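Hitwood Program on Safe Handling Practice
Progress report to the Tradar Fund, 11 October 2026
Prepared by Raymonde Chan, Program Lead

Work in this period centered on the draft rules for robot arms that handle dry food on shared tables. The second draft went to the partner sites in September and drew 137 comments. Of these, 46 concerned a single clause, the resting position of the gripper between tasks.

The clause has been rewritten. An arm that is waiting must keep its fingers closed and hold nothing, and the table in front of it must be clear of tools and packaging. Food stays in an open bowl to one side. Berchtold has adopted the wording for its own operators, and the Bistivport site will follow once its staff training is complete.

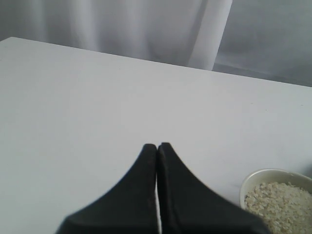

Gripper closed over a clear work surface, with a bowl of uncooked rice at right.

Two items remain open. The cleaning interval for finger surfaces has not been agreed – Alois Plattner will circulate a revised text to all sites. The log sheet also needs a field for stops made by hand, as operators now record these in the margin.

Spending is within the approved budget. No change to the schedule is requested, and the third draft will be submitted with the next report.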